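Zaris Open Day

The Zaris Open Day is a public demonstration of robotic handling equipment held each November at the Zaris works in Drovine. It is organised by Zikivden, the engineering firm that occupies the site, together with the Sabatier Technical College, whose students run a number of the stands. The event is free to attend and is intended mainly for local residents, school groups and small manufacturers.

History

The open day grew out of a series of evening visits arranged by the college for its own apprentices. These were limited to a single workshop and were not advertised. When Zikivden moved its test cells to the ground floor of the former dye house, the visits were opened to the families of staff, and later to the public. The first public edition drew 191 visitors.

Attendance rose in the following years as neighbouring schools began to send classes. The edition of November 3, 2023 recorded 1,791 visitors, the highest figure to that point, and was the first to be extended into the evening. The organisers afterwards introduced timed entry for the workshop areas, with groups admitted at the dye house door and the remaining visitors directed to the yard, where the college keeps an information tent.

Demonstrations

The programme is divided between the main hall and the dye house. The main hall contains the larger machines, including a palletising line and a conveyor used for sorting parcels. These are shown behind fencing at fixed times, with a spoken commentary from a member of Zikivden staff.

The dye house is given over to bench work. Each bench cell is a boxed table with a pair of small robot arms mounted along its front edge, so that the two grippers can reach the same objects from opposite sides. The tasks are taken from ordinary household and office handling: sorting small items into trays, moving cups, picking up cards and writing on or wiping a whiteboard. Visitors stand at the side of the cell and may put questions to the operator between runs.

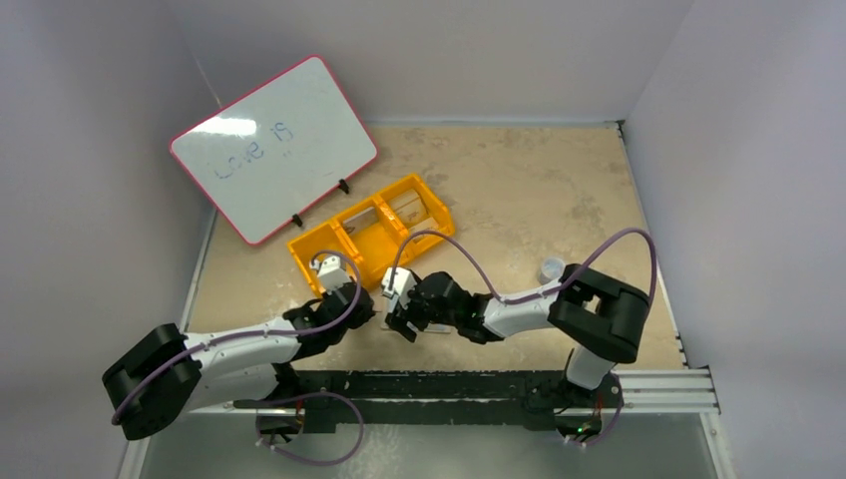

A two-armed bench cell with a yellow compartment tray and a whiteboard bearing the words "Love is".

Flat objects are a regular subject of the bench talks. A card lying on a table offers little for a gripper to hold, and operators explain the different methods used to lift one, such as sliding it to an edge or tilting it with one finger. Clear plastic is treated in the same talk, as transparent objects can be difficult for cameras to detect under strong lighting.

A printed guide is issued at the gate. It contains a plan of the site, the times of the hall demonstrations and a short glossary. Early editions were produced in a run of 700 copies, and a large-print version is kept at the information tent.

School programme

Mornings are reserved for schools. Places are allotted by the college, with a limit of 56 pupils in the dye house at any one time. Pupils complete a worksheet during the visit and take part in a short session on planning a task as a sequence of movements. Teachers receive the worksheet in advance.

Site and access

The Zaris works stands on the eastern side of Drovine, about ten minutes on foot from the railway station. The main hall and the dye house are both step-free. Bags must be left at the cloakroom before entering the workshop areas, and children under eight are admitted to the main hall only when accompanied by an adult. Photography is permitted in both buildings, except at stands marked otherwise.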